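To: Members, Pornus Workplace Practice List
Subject: Re: Skurness kitting cell and staff assignments

14 comments | 2 shares

Colleagues,

The Skurness working group has reviewed the question submitted on Friday by the Arroyo site. The original message is quoted in full for members who joined the list later.

> Our site packs personal care kits by hand, 200 to a shift. Gesent has
> told us that a two-arm cell will take over the toothbrush station next
> year. Packers are asking whether their jobs will be cut, who will be
> responsible for stoppages, and whether the pace of the line will be set
> by the machine. We would like to see the kind of work involved before
> we answer them. Has any other site been through this?

The work at the Skurness development bench is shown first, followed by our response. 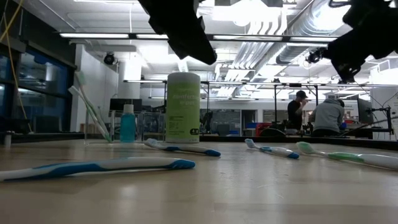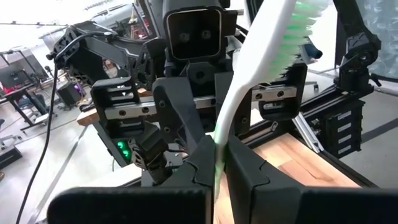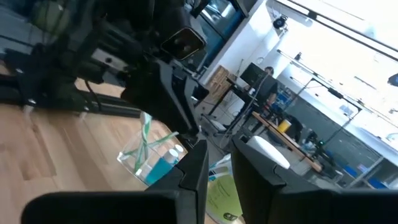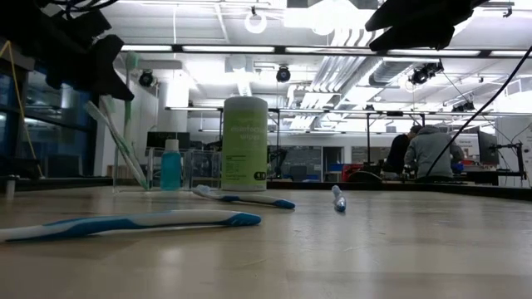 On the matter of staffing, the agreement reached at Skurness provides that no packing position is to be removed during the trial period. Packers who leave the toothbrush station are offered training as cell attendants at their current grade. The attendant's duties begin with the table itself. Brushes lying at different angles, beside items as unlike them as a mouthwash bottle and a canister of wipes, call for a different grip plan than a sorted tray, and the attendant decides which arrangement the cell will be given. Several packers have told us that this part of the job draws on what they already knew - how a handle sits in the hand and which way the bristles should face.

On stoppages, the attendant on duty may halt the cell at any time and is not required to seek approval. A stoppage is logged against the equipment and may not be used in an individual's performance review. Skurness logged 2,111 picks in November under this rule, and supervisors have asked that it be kept.

On pace, the group has not reached a common position. Management prefers a fixed hourly target. Packers have asked that the downstream stations keep their own pace, with a buffer shelf between them and the cell. The buffer shelf will be tried first - the target will be discussed again once both shifts have worked with it.

The Arroyo site is advised to put these terms in writing before the equipment is installed. Copies of the Skurness agreement and the attendant training outline may be requested by replying to this message.

Skurness Working Group
Pornus Workplace Practice List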